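Karine Landry does not believe in the household toolbox. She has spent nine years writing about how people look after their homes, the last four of them for the advice pages at Istilix, and her view is that most of the kits sold to ordinary households are bought in a mood and opened twice. I went to see her on a Sunday to be talked out of that view, or into it. She had a toolbox out, a pair of pliers, a white plastic pipe tee and a drawstring bag, and she wanted to discuss all four.

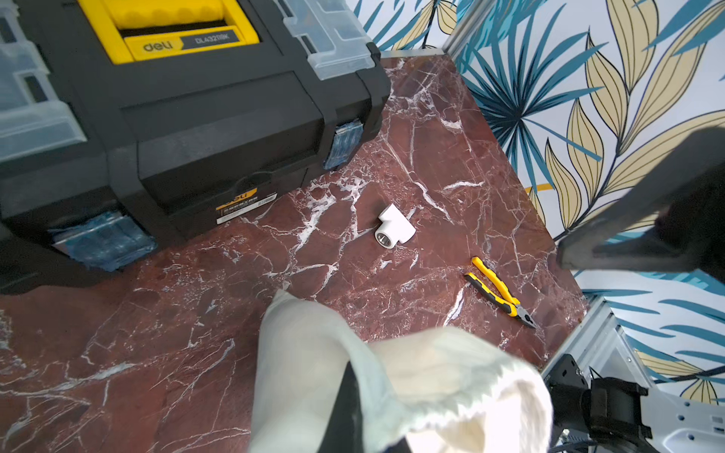
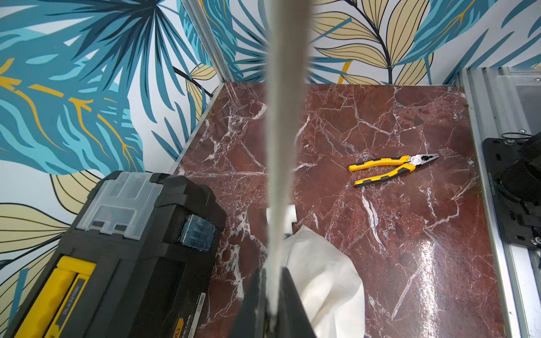
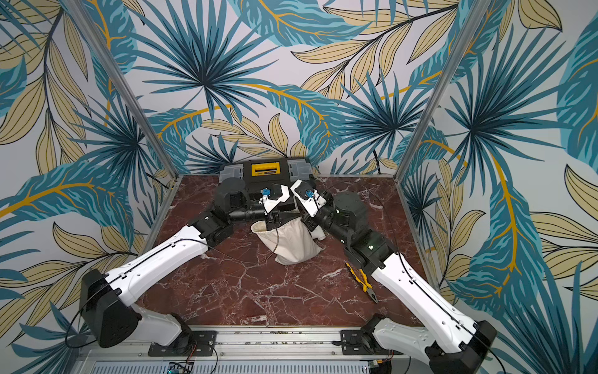
"Start with what people need to do," she says. "They need to hang a picture, tighten a loose handle and stop something dripping. Then look at what they've been sold."

What they've been sold, in her telling, is storage. She is scathing about the small clear compartments that so many toolbox makers now put in the lid. "They look wonderful in the shop. You think, I'll have my screws in there, my wall plugs in there, and I'll be a different sort of person. By May it's a dead battery and a curtain hook."

I point out that my own has a dead battery in it, and that I would still rather have the compartment than not. She is unmoved. The trouble, she says, is that small lidded spaces reward putting things away and do nothing for finding them again. She would prefer one deep tray and a jam jar.

Landry asked readers to write in about their toolboxes and had 569 replies, which she read herself over a wet fortnight. I ask whether people who answer a question about toolboxes are likely to be typical of anybody. "No," she says. "They're the keen ones. That's what worries me." The item they most often said they couldn't lay hands on was a tape measure. Pliers did much better. Most of them knew exactly where the pliers were, and it was usually a kitchen drawer.

She approves of pliers, within limits. Combination pliers grip, bend and cut wire, and she thinks a coloured handle is worth paying a little extra for, as you can spot it in a dark cupboard. What she can't stand is seeing them used on nuts. "You round the corners off, and then the plumber comes and gives you that look. Buy one adjustable spanner. I've been saying it for years and I might as well say it to the wall."

The pipe tee gets a longer hearing than I expected. A tee joins three lengths of pipe, and she says plenty of households have one rolling about somewhere, bought for a job that was then done by a professional with his own parts. Plastic fittings with a metal thread inside are common enough, and her complaint is with people who wind in the wrong thing and keep turning. "If it goes stiff in the first turn, stop. Take it out and look. People think stiff means tight."

Should anyone keep a spare? She thinks not. A fitting kept for years without its packet is a fitting whose size you no longer know, and you will end up carrying it round the shop to compare. I say that this sounds like quite a good reason to keep one. She considers it for a while and says, "Fine. Keep one. Don't keep 10."

Not everyone in her trade agrees with her. Danai Tsolakis runs Kamis, a repair evening above a bicycle shop, and has argued with Landry on and off for most of the time they've known each other. On the telephone she is cheerful and fairly blunt. "Karine thinks people should own less and know more. Lovely. But they come to me with nothing, not even a screwdriver, and you can't learn on nothing." Kamis has had around 800 people through its door, and Tsolakis says the ones with a proper box at home are the ones who come back having tried something first.

I put this to Landry, who says that it proves people who like mending things buy toolboxes, and she never said otherwise. I think that's a fair answer and also a slightly slippery one.

On bags the two women are closer. Landry likes a plain cloth drawstring bag for the odds and ends of a single job: the fitting, the tape, the washers, the bit of paper with the measurements on it. One job to a bag, and the bag hangs up where you can see it until the job is finished. Tsolakis does the same at Kamis, though she ties a label on hers and thinks it mad not to. Neither would put anything sharp in one.

I remain doubtful about the bags. Hang up a bag for every unfinished job in my house and there would be no room for coats. Landry says that would at least be honest, and then asks how many, and I change the subject to price.

She is working on a longer guide, to be called Sorrentino after the street where she grew up, and it's meant to run to 3,000 words with no shopping list at all. Her editor would like a shopping list. There has also been an approach from Prondura, which sells kits by post and wondered if she might put her name to one.

"I told them I'd do it if the box had four things in it," she says. "They asked what would go in the compartments."

She hasn't heard back from them yet. She did let me borrow the adjustable spanner, and wrote my name down when I took it.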